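Tindex Hand-Held Gripper, Model 2

Can a machine do the chores yet? Some of them, slowly, and the list keeps growing! We built the Tindex so people could show a machine how a job is done, using the same kind of jaws the machine will use later. Wiping down a bench, sorting a parts drawer, putting cups back on a shelf — you do it by hand and the recording goes with you.
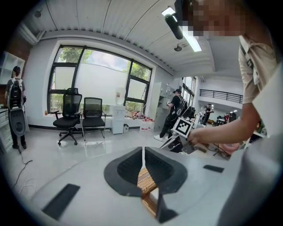
Jaw lining is the part we changed most for Model 2. The old pads slipped on glazed mugs, and Declan Keogh in our Pratinthorpe shop went through 132 samples before he was happy. The new opening is lined with black rubber, and the body around it stays light gray with a curved surface. A printed marker card rides on the tool, as on the one held out at the right, and cards can be swapped in seconds.

Folding towels is still hard. Loading a rack is going very well.

Opening width: 80 mm
Spare linings: pack of 2
Fits: Drellis wrist mount
Last updated May 2023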